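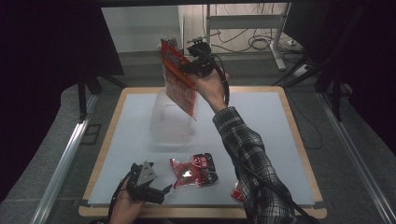

Thread last edited 23 February 2024

1/ Promised a few of you I'd write up my visit to the Piltell open day, and I've been putting it off because I took far too many notes. Get a coffee, this may run long!

2/ For anyone new here, I spent years in a packing room before I moved over to the planning side, so I go to these things with a soft spot for whoever is doing the hand work. Beathag Jardine, who runs the Piltell floor, met me at the door and let me ask every question I had (she may regret that).

3/ My favorite stop was the snack packing table. A clear plastic container, a few bags of snacks, and a person working with a black gripper in each hand. You hold it by a handle a bit like a trigger, and the jaws do the touching. So your fingers never get near the bag, which feels very strange if you've packed for a living.

4/ The idea, as Beathag explained it to me, is that the people do the job through the same kind of jaws a robot would have, and the robot side learns from the recordings. They call the project Gritine. Their target for this round is 3,110 recorded tries, and they were at 171 the morning I came, so bless them, they have a way to go.

5/ I asked why snack bags and she laughed and said, have you ever tried to make a machine pick up a bag of chips? Fair enough. A box keeps its shape. A bag slides and crinkles and sags on you, and you have to decide where to pinch it before you start. 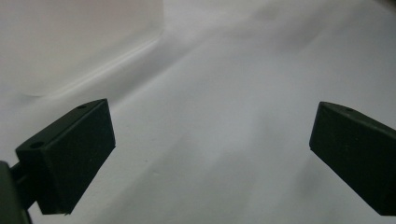

6/ And then she let me have a turn. Oh dear. I went in much too fast, the way I would with my own hands, and closed the jaws on nothing at all. Twice! You have to slow right down and line both fingers up before you squeeze. My third go was better and I was ridiculously proud of it.

7/ Her tip, which I'm passing on to anybody who goes to the next one: take the bag by a top corner and let the rest hang. I kept wanting to grab the middle (old habit from cartons) and she kept gently steering me back up to the corner.

8/ There were 13 of us in my group, and I got talking to a lovely pair from Brasum who make shelving for small warehouses. They wanted to know about speed. The answer was that speed comes later and tidy handling comes first, and I think they were a little disappointed, but I was nodding away in the back like it was church.
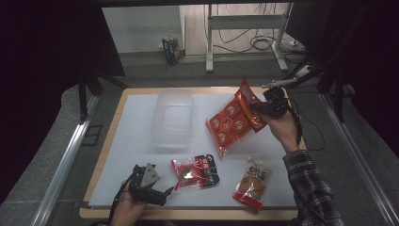 One gripper holding the orange-red bag by its upper corner, with the container standing beside it and two more snacks waiting on the board.

9/ I did bring up the question my old crew would want asked, about jobs. Beathag didn't dodge it. She said Psarras, the packing firm they're working with, can't fill its late shift and wants help there first. I'd like to hear that from the people on the late shift too, and I told her so. She took it well and offered to put me in touch.

10/ Next open day is in September, and they're hoping to have an arm doing the bag job by then. I've already asked for a spot. If you want to come along, reply here and I'll pass your name on to Beathag. Wear comfortable shoes, the tour is 2 hours and you stand for nearly all of it.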